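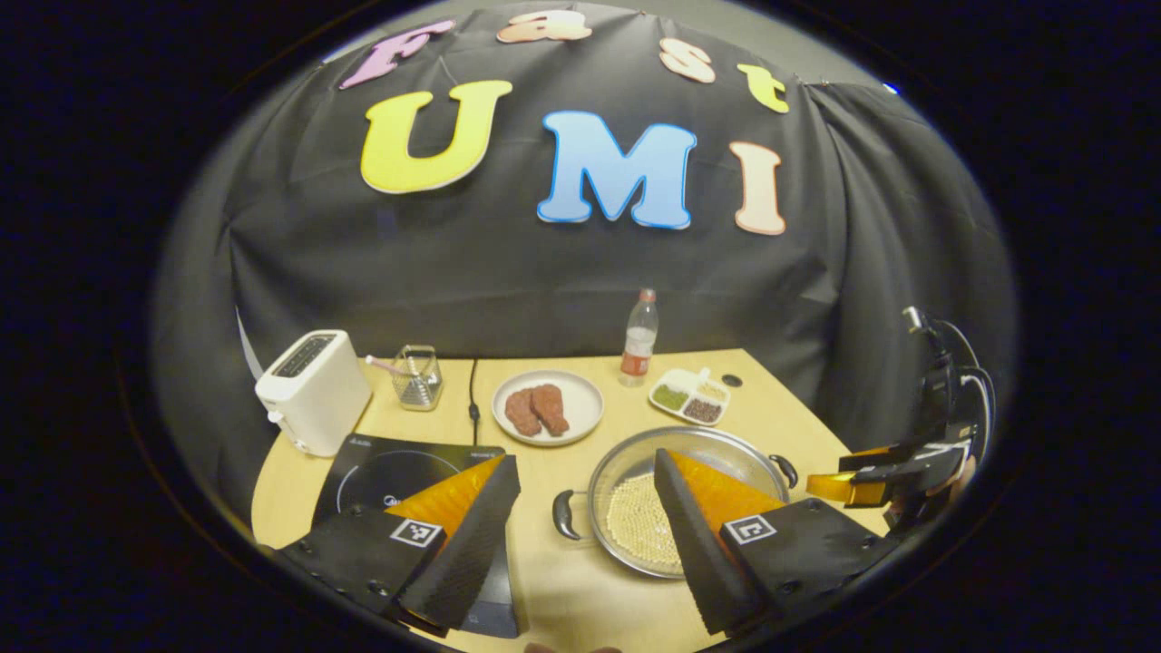 Is the "wellbeing supplement" worth paying?

Several of you have written in about the extra charge now turning up on bills from small hotels, the one called a wellbeing supplement, or a community fee, or (at the Vasilakis) a "contribution to the spirit of the house". I spent two nights at the Grudano in Bodlow to see what the money buys.

The room was fine. Good bed, decent shower, a window that opened. The supplement was £8 a night on top of the advertised price, and I only learned of it from the confirmation email, in the paragraph after the one on parking. At the desk I was told it covers morning stretching, the tea corner, the reading room and "access to gatherings".

The stretching had been called off on both mornings. The tea corner had a kettle and three sorts of herbal tea, much like the kettle and tea in my room. I did use the reading room, and liked it, though it is also where you wait for a taxi. As for gatherings, there was one, a talk on sleep, and it was open to anyone in town for free.

Gwion Parri, who manages the place, was polite when I asked about this. He said the hotel has 25 rooms and can't run these things for nothing, and that most guests are happy to pay. I asked how many had been asked. He said it hadn't come up. He did say that the charge can be taken off if a guest requests it before checking out. I requested it, and it was taken off in less time than it took to print the bill.

Charalambos Nikolaidis, a reader who runs a guest house himself, thinks I am being mean. His view is that rooms are sold on price comparison sites where a few pounds push you down the list, so owners put the cost somewhere else. I believe him. I still think a charge that every guest has to pay belongs in the price of the room, and I don't see what my wellbeing has to do with it.

If you are booking for the summer, ask for the full nightly total in writing and ask which charges are optional. The Ralus chain says its own fee is optional but adds it by default. More on them next time, if they answer my second email.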